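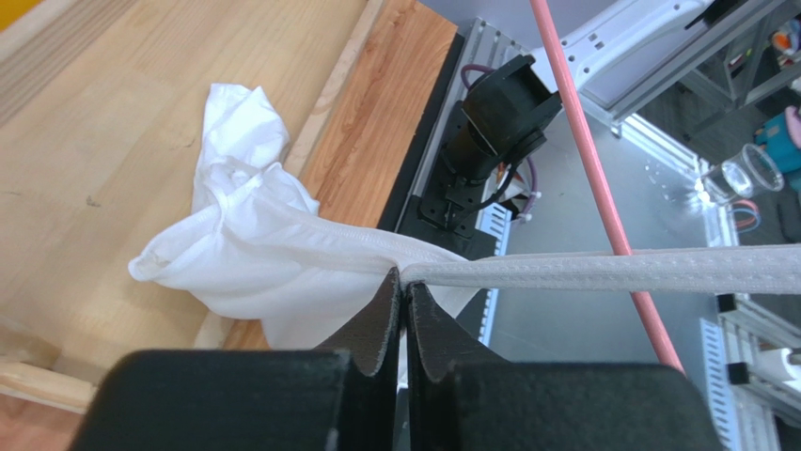 Drenuria wetland count opens to walkers for a second season

Home | News | Trails | Wildlife | Local Products | Contact

Print this page | E-mail this article

8th April

Registration is open for the second public count of wading birds on the Drenuria wetland. The count is organised by the Dalsgaard Field Station with the guiding company Oseo, and covers the eastern lagoons, the reed margin and the lower course of the river Flevau.

The site is divided into 39 sectors. Each sector is walked by a pair of observers along a marked line, with a stop of 30 minutes at every fixed point. Birds are recorded by species, activity and distance band. Birds passing overhead without landing are entered on a separate sheet and are left out of the sector totals.
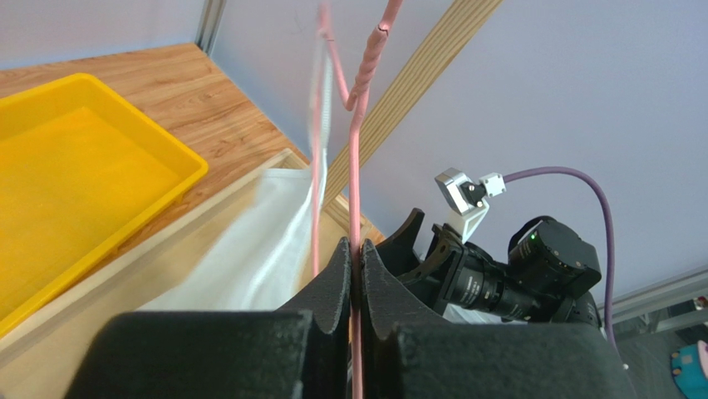 Observers may not leave the marked line between the second and fourth fixed points, where lapwing and redshank nest close to the path. Dogs are not admitted to any sector during the count. Drones may not be flown over the lagoons.

The first count, held last year, covered the reed margin only and recorded 630 birds. The two sets of results will be compared for that part of the site alone.

"The method has been kept the same on the reed margin so that the figures can be set side by side," said Tove Østergaard, count coordinator at the station. "The lagoons are new. We will treat this season's lagoon figures as a baseline and draw no trend from them."

A total of 200 places is available. Applicants should be able to walk eight kilometres on uneven ground and identify the common waders by sight. A short identification course was run in January, and the course notes can be collected from the station office. Telescopes are available on loan. Binoculars are not supplied.

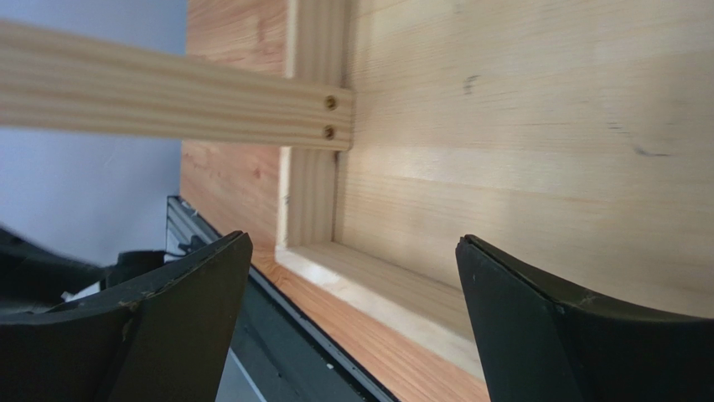

Photo: Dalsgaard Field Station

Oseo will run a minibus from the station car park to the northern sectors. Seats must be booked at registration. Results will be published by sector on the station's website, with nest locations withheld.

Media contact: Tove Østergaard, Dalsgaard Field Station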